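City of Draltden Opens Language Access Office After Two Years of Planning

2023-01-14

The City of Draltden will begin offering interpretation at all public meetings of the City Council and its boards in February, under a language access ordinance adopted by the Council last fall. The work will be carried out by a new office within the Department of Administration. Its first director, Smaranda Sârbu, met with the city's communications staff to discuss the ordinance, the budget behind it and what residents should expect in the first year.

Ms. Sârbu came to Draltden from the Neagu County court system, where she supervised interpreter scheduling. She described her new position as largely a matter of putting existing obligations into practice.

"The city has had a policy on paper for a long time," she said. "Each department read it in its own way. A resident could get a translated water bill and then be told at the permit counter to bring a relative who spoke English. The ordinance sets one standard for both counters."

Under the ordinance, any resident may request an interpreter for a city appointment at no charge. Notices concerning housing, utilities, elections and public safety must be issued in the five languages most often requested. The list will be reviewed every two years.
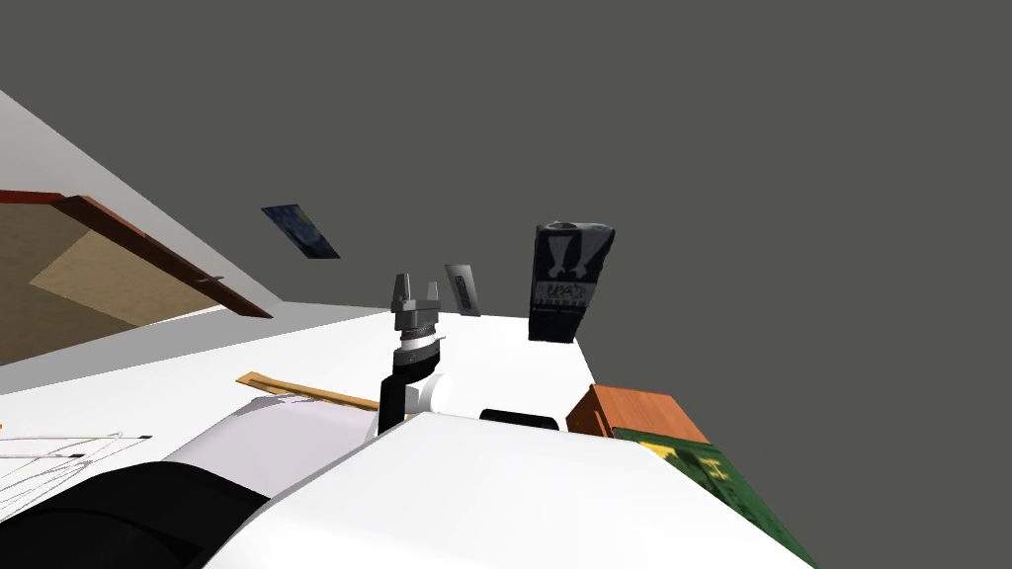

Requests have grown steadily. The city recorded 1,243 requests for interpretation in the last fiscal year, most of them by telephone. Ms. Sârbu cautioned that the figure leaves out residents who did not know they could ask.

"We know the number we wrote down," she said. "I would expect it to go up once people see the notice at the front desk, and I would not regard that as a problem."

The ordinance passed by a vote of six to one. Council Member Aurel Sima, who represents the Zernley district and sponsored the measure, joined the conversation by telephone. He said the proposal began with complaints from tenants in his district during a round of building inspections.

"Families were signing inspection forms they could not read," Mr. Sima said. "In one building on Mulus Street, a twelve-year-old was explaining the code violations to her parents. The inspector was polite and did his job. He had no other way of doing it."

Mr. Sima acknowledged the concerns of the member who voted against the measure, chiefly over cost. The final text was amended to require a spending report to the Council twice a year. He said he supported the amendment and would have offered it himself.

"It is public money and the public should see where it goes," he said. "If one service is hardly used, we ought to hear that and move the money." 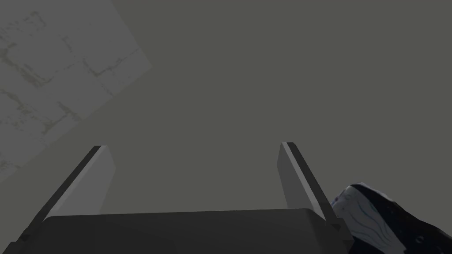
Staff Training and Complaints

Training for employees who work directly with the public started this winter. So far 54 employees have completed the course, which covers how to identify a resident's language, how to reach a telephone interpreter and when a certified interpreter is required. More than 900 employees are to complete it by the end of the fiscal year. Police and fire personnel will follow a separate schedule.

Ms. Sârbu said the rule on children has drawn the most questions. Employees may no longer ask a minor to interpret, except in an emergency and only until an interpreter can be reached.

Residents who are refused service may file a complaint in any language, in writing or by phone. The office must reply within 15 business days. Complaints that cannot be settled by the office go to the City Manager, and a summary without names will be included in each report to the Council.

"I have asked departments to send me the complaints they receive now, before the deadline applies to them," Ms. Sârbu said. "Several already have."

Requests for an interpreter at a Council meeting should be made to the City Clerk at least three business days in advance.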